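Bornport's old ferry waiting room to reopen as a community coffee room in April

The old ferry waiting room at Bornport, shut up since the last regular sailing and known to most of us mainly for its leaking gutters, is to open its doors again in April as a coffee room run by and for the people of the harbour end of town. It will serve hot drinks, toast and soup from mid-morning until 4pm, and there will be a proper table for anybody who would like to sit with company instead of on their own.

It has been a long road to get here, as anyone who has walked past the scaffolding will know. The roof came first, then the floor, then the drains (we shall draw a veil over the drains), and only in the last few weeks has the talk turned to the pleasant things, such as what colour to paint the window seats and what ought to be poured into the cups. The window seats are going to be green, after a good deal of discussion.

Prices have been kept as low as the group dares. A small white coffee will be the cheapest thing on the board after a pot of tea, and there will be a half-size for those who only want a mouthful with their toast.

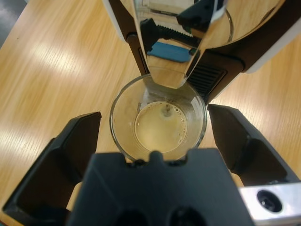 Where the money came from

The repairs were paid for in the main by a grant from the Gauthier Fund, which looks after a number of small buildings along this stretch of coast, and the rest was raised in the town. There were two summer fairs, a sponsored swim that was very nearly called off for fog, and a sale of old timetables and enamel signs found in the loft above the ticket window. More than 2000 people put their names to the letter asking for the building to be saved, a splendid number for a place our size, and plenty of them have since given a pound or two as well.

The joinery firm Grindis, from the top of Mill Lane, mended the sash windows at cost. They also found, behind a sheet of hardboard, the original hatch through which passengers once bought their tickets. It has been stripped and oiled and will be used for handing out orders, so that a cup of tea will come through the same opening as a return to the islands used to.
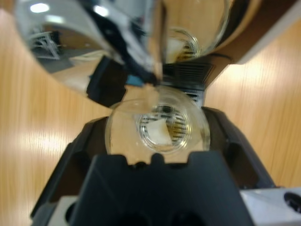
There were some who would have preferred a museum, and their case was a good one, put kindly and at length at the winter meeting. In the end the room will be a little of both. The tide boards and the clock are staying on the wall, the clock has been cleaned and set going, and one long cabinet will hold photographs and luggage labels lent by families in the town. If you have anything in a drawer that you think might belong there, please do bring it along — the group would be delighted to see it, even if it turns out to be from the wrong harbour.

The room itself will seat 40, or a few more when the weather allows tables on the quay side. The step at the front door has gone, replaced by a gentle slope with a handrail, and the doors are wide enough now for wheelchairs and double pushchairs. Dogs are welcome on a lead, and there is a tap and a bowl by the bollards.
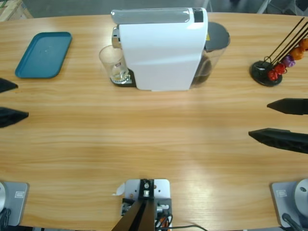 Choosing how to make the coffee took up rather more evenings than anybody had planned for. There was a strong party in favour of big filter jugs, on the grounds that they are cheap and that everyone understands them, and an equally strong one for something that gives a fresh cup each time and leaves nothing stewing through a quiet afternoon. A capsule machine, like the white one here with a glass standing on its drip tray, is simple to learn and easy to wipe down, but the used capsules do have to go somewhere. The group has settled on filter coffee for busy mornings and a capsule machine for the quieter hours, with a tub behind the counter so that the empties can be sent off for recycling. Tea drinkers, who are in the majority, were relieved when the subject was closed.

Milk and bread will come from the town, and the soup will change according to what the allotments have too much of. The bus company Jundard has agreed to move its harbour stop a few yards along so that the 82 will set down almost outside the door, a real kindness to anyone who finds the hill a trial. The first one of the day arrives shortly before 10, just as the kettles go on.
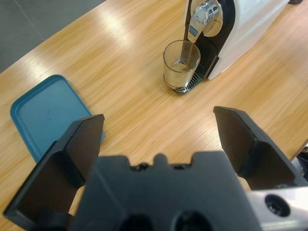
White espresso machine with a chrome lever, on a light wooden table.

Help is still wanted in the kitchen and at the hatch, particularly over the lunch hour, and no experience is needed. Names can be left at the library desk or dropped through the waiting room letterbox, which has been painted red and now opens properly.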